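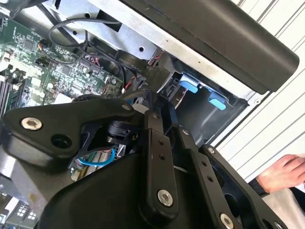
An open desktop computer.

The Dobson Account

Willy Hermans had spent 2 years writing a novel on the office computer, in a folder named Invoices August, which he considered the safest place in the building.

Then Begoñe Pastor read the invoices.

"Who's Plarkotero?" she asked. "He owes us 900 dollars and he's just poisoned a duke."

Willy said it was a complicated account.

"It's 307 pages. Does he get away with it?"

"I haven't decided."

She pulled up a chair and lowered her voice. Kamran Memon in sales thought the duke had it coming. Rizal wanted more of the horse. The Dobson people had been sent chapter 6 by mistake and had paid in full, with a note asking for chapter 7.

"Was it any good?" Willy asked.

"The horse is good," said Begoñe, and went to lunch.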